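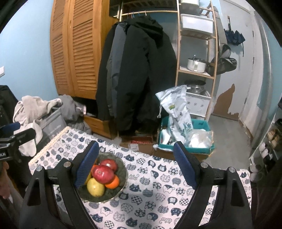

mulchpile_dee

So the Drustedville street tree count is done and I finally got a look at the list. 255 trees on the public strips, and 141 of them are the same kind of maple. That's nuts! One bad beetle and half the shade in town is gone. I'd like the April planting to be anything but maple. Who's with me?

oldcreekroad
Not me, sorry. Those maples have handled our road salt better than anything else we've tried. The six lindens on Fasgate Street looked awful by their second winter and two got pulled. I'd sooner plant what lives.

mulchpile_dee
Okay, but were the lindens watered? I walk down Fasgate most evenings and I never once saw a bag on them.

pnw_transplant
They had bags, they just didn't get refilled much. I'm kind of in the middle here. Keep some maples, sure, but could we put hackberry or bur oak on the wide strips by Wongsuwan Nursery? There aren't any wires on that side.

oldcreekroad
Bur oak I could live with. Hackberry drops junk all over parked cars and people will call the town to complain, you watch.

mulchpile_dee
People complain about maple seeds too, lol. I'll put bur oak down for the wide strips and we can fight about the rest on Saturday.

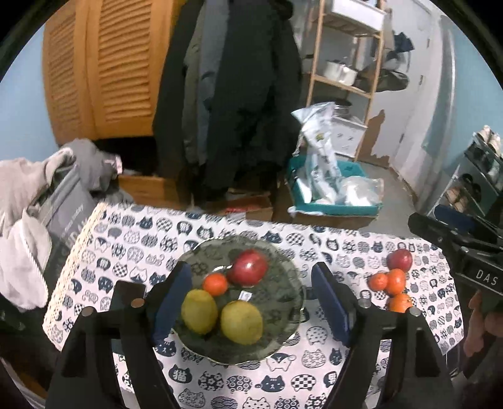
Fruit on the cat tablecloth

pnw_transplant
Love the cats. Does the list have trunk sizes, or just species and address? The old Ploltotora spreadsheet had both and I'd hate to lose that.

mulchpile_dee
Sizes are in there, but a bunch of rows are blank on the north end. If you still have the Ploltotora file, can you send it to me?

pnw_transplant
Yep, sending it tonight.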